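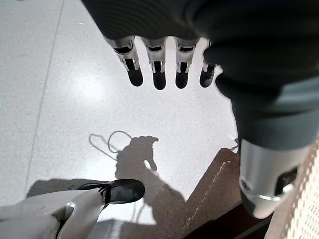
Kategorie: Werkstattbuch / Klebstoffe & Leime
1. Juli, Eintrag der Leimküche

Dritter Anlauf mit dem Knochenleim von Ciltavo. Gestern Abend angesetzt, Perlen in kaltem Wasser, heute früh im Wasserbad auf 60 Grad. Geruch: wie erwartet, also wie ein Zoogeschäft im Hochsommer. Wer das Fenster zur Hofseite wieder zugemacht hat, möge es bitte beim nächsten Ansatz selbst riechen.

Verleimt wurden 10 Probestücke Buche, Längsholz auf Längsholz, Flächen frisch gehobelt. Bei 4 davon habe ich vorher mit dem Zahnhobel aufgeraut, weil das Handbuch von Wundov darauf schwört. Das Handbuch schwört auf vieles, unter anderem auf Urin als Konservierungsmittel. Den Punkt habe ich übersprungen.

Offene Zeit lächerlich kurz. Bei Stück 7 war der Leim schon geliert, bevor die Zwinge saß, zählt also nicht. Nächstes Mal die Hölzer anwärmen (stand im November schon mal hier, von mir, unterstrichen).

Bruchlast folgt, wenn die Presse wieder geht. Bestwert aus der alten Reihe: 1.764 N, Hautleim Drulside, Charge 106. Davon ist leider nur noch der leere Sack da, in dem jetzt die Putzlappen wohnen.

Offen:
- Viskosität nach dem zweiten Aufwärmen messen, Auslaufbecher ist verklebt (womit wohl)
- Hodoroagă wegen Fischleim anschreiben, kleine Menge reicht
- Thermometer im Wasserbad zeigt 3 Grad zu viel. Oder das andere 3 zu wenig.

Leimtopf bitte NICHT in die Spülmaschine.

Zuletzt aktualisiert: heute, 17:40 Uhr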